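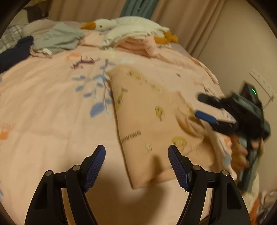 Blanket

Main page - Contents - Random article - Recent changes - Log in

Household > Bedding > Covers > Blanket

A blanket is a large piece of soft cloth used to keep a person warm, mostly in bed or when sitting still. Thicker than a sheet, usually thinner than a quilt. Unlike a duvet it has no separate filling and no cover - the cloth itself does the work.

Name

The English word is old and comes by way of French, from a word for white. First used for undyed white wool cloth, which was also made into clothing. Only later did it settle on bedding. In the Wenasow valley weavers say madum for a bed blanket and wullum for the smaller kind worn round the shoulders, and both words turn up in local shop lists and wills. Spelling varies. Older lists have "madam", probably a clerk's mistake.

How it keeps heat in

Air caught between the fibres slows the loss of body heat. A raised or brushed surface (the nap) holds more air than a flat one, so two blankets of the same weight can feel quite different. Flattened nap, less warmth. Two thin layers often do better than one thick one as there is air between them as well. Open cell weaves look too full of holes to be any use but work well under a sheet or second cover, which stops the air moving through.

Materials

Wool - the traditional choice in cold and damp places. Takes up moisture without feeling wet, slow to catch fire, heavy. Shrinks if washed hot. Moths.

Cotton - cooler, washes well, common in hospitals and for children. Slow to dry.

Acrylic and polyester - cheap, light, dries fast. Polyester fleece is knitted and then brushed, so the cut edge doesnt fray and is sometimes left unhemmed. Can build up static.

Mixed fibres - wool with nylon for wear, cotton with acrylic for price.

Alpaca, cashmere and mohair are used for throws more than for beds.

Making

Most woven wool blankets go through the same stages: spinning, weaving, fulling, drying, raising, cutting, finishing. Fulling (beating or rubbing the wet cloth with soap) shrinks and thickens it, so the loom piece has to be a good deal wider than the finished blanket. Drying was once done outdoors on long wooden frames called tenters, the cloth held by hooks along both edges. Raising was done with teasel heads, later with wire rollers. Edges are then whipped, bound in ribbon or left as a fringe.

The Sönmez mill at Wenasow is the usual case given for small mills. At its busiest it had 377 people on the books and sent out 4,000 blankets each January, after the autumn orders were finished. Its heaviest bed cloth was sold as No. 453, after the pattern book page. A 500 gram cloth for summer came later and sold poorly. Lucero Yupanqui's history of the mill, Warm Goods, came out on 1 December 2009 and is still the fullest account, though weak on wages.

Sizes

No single standard. Makers go by bed size - cot, single, double, king - with enough extra to tuck in at the sides and foot. Throws and travel blankets are smaller and not meant for tucking.

Types

Bed blanket, cellular blanket, electric blanket, weighted blanket, picnic blanket (often with a waterproof back), saddle blanket, fire blanket. The last is safety equipment and shouldn't be confused with the rest. Electric blankets should be stored flat or rolled, as sharp folds can damge the wires.

Care and storage

Wool: cool wash or airing, dry flat, no tumble drying. Cotton and most synthetics can go in the machine, label permitting. Put away clean, moths go for soiled patches first. Folded lengthways in thirds and then across is common for a shelf; change the fold lines now and again on old wool, which wears along the crease. Plastic bags trap damp. Cotton bags better.

See also

Bedspread, Duvet, Fulling, Quilt, Tenter, Throw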